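Carham Surfaces – Read Me First

Welcome, and thank you for taking an interest in our small collection! Carham grew out of a housekeeping project at Kun, where we wanted a good, honest record of plain household surfaces and the everyday business of wiping them down. Tables, counters, shelves, the tops of things people usually walk past – all of them have a place in it.

The collection holds 1463 clips in 115 folders, one folder for each surface. Most of the clips are short, and a good many show very little besides the surface itself. Please don't throw those out too quickly. A pale surface with one dark speck on it is every bit as useful to us as a crowded countertop, and the notes file has a "marks" column where specks and smudges are written down.
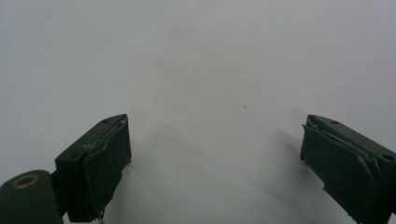 One reader at Udance wrote to ask whether a single speck should really count as a mark, as their own cleaning checklist skips anything smaller than a crumb. In Carham it does count, and you are welcome to filter by the "size" column if your rules are different.

Known problems in version 2: shadows were sometimes entered as smudges (we are still working through these), and 200 clips have no room name yet. Corrections are very welcome – send them through the Groko page, with the folder name in the subject line.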